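Plastic totes and bins: cleaning, repair, when to throw out

Forum index > Shop floor > Storage and handling

Thread: Big gray bin, scratched floor and two holes. Keep or scrap?
15 replies, page 1 of 2

tallow_creek wrote:

We have a large gray bin that sits on a wood-top table and gets used for mixed small stuff. Gloves, mostly, and whatever else gets thrown in with them. It came with the building, so I don't know the age. No maker's name on it that I can find. The inside is scratched all over the floor and the back slope has a patch where the surface looks scraped. It's lighter on top and dark gray under that, with a ragged line between.

There are also two small holes in the floor toward the right side. One is tiny.

I want to know if it can be cleaned up or if I should just order another one. Budget is not big. An Eltalon of the same size would mean waiting until November according to the supplier, so if I can get this one through to then I would prefer that.

Rinsed it out twice already with dish soap. Made no difference to the marks.

Reply

northlot wrote:

Are the holes all the way through? Put a flashlight under it with the room dark.

Reply

tallow_creek wrote:

Bigger one is all the way through. I can't tell on the tiny one.

Reply

Garnet77 wrote:

Scratches are cosmetic. Every bin that has had metal tools dropped in it looks like that inside a year. I would not spend one minute on them. The holes I would plug if you ever put anything fine in there, otherwise leave them, they let the grit out.

Reply

shelfbracket wrote:

Disagree with Garnet on the scratches. For gloves, fine. But scratched plastic holds grease, and you will be wiping it forever. We had three of the Rudura bins and the two that were scuffed up never came clean again. Ended up using those for scrap and kept the good one for clean gloves.

Try a melamine sponge on a corner first. It takes the whitish marks down some. It will not fix the deep ones.

Reply
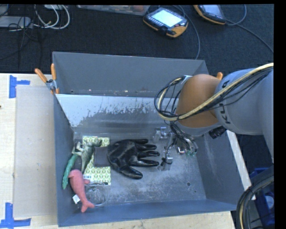
Posted by tallow_creek | 10/07/2023 | Storage and handling

The scraped part is the dark patch on the slope behind the glove, and you can see how shiny it still is up top. The row of little specks is along the seam above that. The holes are on the right side of the floor.

Melamine sponge did something on the side wall. Not much on the floor. I did the one corner like shelfbracket said and then a strip as wide as my hand, and I could only find the strip afterward because I knew where it was.

Reply

Garnet77 wrote:

That is not bad at all. I have seen bins in daily use that were a lot worse. Keep it.

Reply

northlot wrote:

The specks on the seam could be dirt or they could be the plastic going. Pick at one with a fingernail. If it comes off as dirt, brush it out with an old toothbrush. If it flakes, get rid of the bin.

Reply

dry_dock_lou wrote:

Coming at this from the glove side. Is that a coated work glove on the floor there? If you keep coated gloves loose in a bin like that, don't let them sit pressed against each other where it gets warm. Some of the coatings stick. Ours did, a whole bag of Aigner gloves went tacky on a shelf over the heater and we threw them out. I lay them in pairs now, palm out.

Reply

tallow_creek wrote:

Yes, black coated ones. They're just tossed in at the moment. No heater near there. I haven't had any stick so far but I will move the spares to a box.

Reply

shelfbracket wrote:

Palm out is the wrong way around in my opinion. Coating to coating is what sticks, so if you stack pairs palm out, the palm of one pair is sitting on the palm of the next. Palm in with a sheet of paper between, or hang them.

Reply

dry_dock_lou wrote:

I don't stack them. I stand them on edge in a row like file folders. Should have said that.

Reply

shelfbracket wrote:

OK, then that works.

Reply

mill_pond_5 wrote:

On the holes. I patched one in a bin the same sort of gray with a plastic repair kit from Brudus, two-part stuff in a little tube. Rough up the area with sandpaper, wipe with alcohol, tape the underside, fill from the top, leave it overnight. Held for over five years and it is still in there. If you don't know what plastic it is, test first. On polyethylene most glues peel right off, and a lot of these bins are polyethylene.

Look for the triangle with a number in it on the bottom. A 2 means high density polyethylene. A 5 is polypropylene, also hard to glue. For either one I would skip glue and melt a patch in with a soldering iron, outdoors, or put a nylon bolt with a washer on each side through the bigger hole. The bolt is ugly but it is quick and you can take it back out.

Reply

Garnet77 wrote:

A bolt head sticking up in the middle of the floor is going to catch on everything. Gloves especially. Then you have a snag as well as a hole. Duct tape on the underside, done in ten seconds.

Reply

mill_pond_5 wrote:

Use a low-profile head. And duct tape on the underside of something that gets slid across a wood table will be a ball of glue by the end of the week. You'll be scraping it off the tabletop too.

Reply

tallow_creek wrote:

It does get slid around, so no tape. Turned it over and found the triangle, it's a 5. The specks on the seam were dirt, most of them. A toothbrush and warm water got those out. A couple didn't move but they don't flake either.

I am going to leave the tiny hole alone and try the soldering iron on the bigger one once I have a scrap of the same plastic to practice on. Anybody know if a yogurt tub lid with a 5 on it is close enough?

Reply

Page 1 of 2 Next

Log in to reply to this thread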